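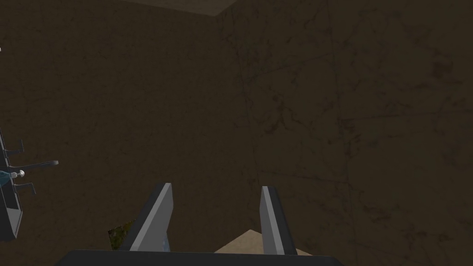 How to Paint a Room a Dark Color

By Brigitta Zürcher
29/07/2022

Dark paint is less forgiving than white. Roller marks, thin spots and sloppy corners all show, and most of them come from rushing the early steps. The method below is the one I used on a small study in Baden last February, and it works for deep browns, navy, dark green and charcoal.

What You Need

Paint in the finish you want, tinted gray primer, filler, 120 and 220 grit sandpaper, painter's tape, a 2 inch angled brush, a roller with a medium nap sleeve, an extension pole, a tray, drop cloths and a damp sponge. Buy all the paint at once. If you have more than one can, pour them together into a large bucket and stir. Two cans of the same dark color can differ slightly, and the change will show if it falls in the middle of a wall.

Step 1: Try the Color First

Paint a piece of cardboard with two coats and leave it taped to the wall for a few days. Look at it in the morning, at noon and with the lamps on. Browns change the most. The first one I picked, a Hämmerli shade, went nearly purple under a warm bulb, so I moved to a more yellow brown from Prindora.

Step 2: Prepare the Walls

Take down outlet covers and pull out nails. Fill the holes, let the filler dry hard, and sand it flush with the 120 grit. Fill again if it has sunk. Go over the patches with the 220 grit, then wipe the whole wall with the sponge and let it dry.

Run a thin bead of paintable caulk along any crack where the walls meet. Smooth it with a wet finger. Thick caulk in a corner shrinks and splits later.

Step 3: Prime

Use gray primer under a dark color. White primer works too, but expect to need an extra coat of paint. One even coat of primer is enough on sound plaster or drywall. Spot prime the filled areas before you do the full wall, or they will dry duller than everything around them.

Step 4: Cut In

Tape the trim and press the edge of the tape down with a putty knife. Load the brush a third of the way up the bristles and tap off the extra. Paint a strip as wide as the brush along the ceiling, the baseboards and both sides of each inside corner. In the corner itself, draw the brush slowly from top to bottom and then brush outward so no ridge is left.

Cut in one wall at a time. The strip should still be wet when the roller reaches it.

Step 5: Roll

Work in sections the width of two rollers. Go up and down, overlap each pass by half, and finish every section with light strokes in the same direction. Don't go back over paint that has started to set. Keep the room near 70 degrees and out of direct sun while you work.

Step 6: Second Coat

Wait the time printed on the can. Engelbert Baumgartner, my neighbor, painted his hallway again after four hours when the can called for overnight, and the first coat lifted off with the roller. Cut in again and roll as before. Check the wall with a lamp held close to it. If you see the primer, do a third coat.

Pull the tape while the last coat is slightly tacky, at a low angle, and score it with a knife if it sticks.

Touching Up Later

Keep some paint in a small glass jar with the color code and finish on the lid. Matte finishes touch up well with a small foam roller. Satin usually doesn't, and you may have to repaint from corner to corner.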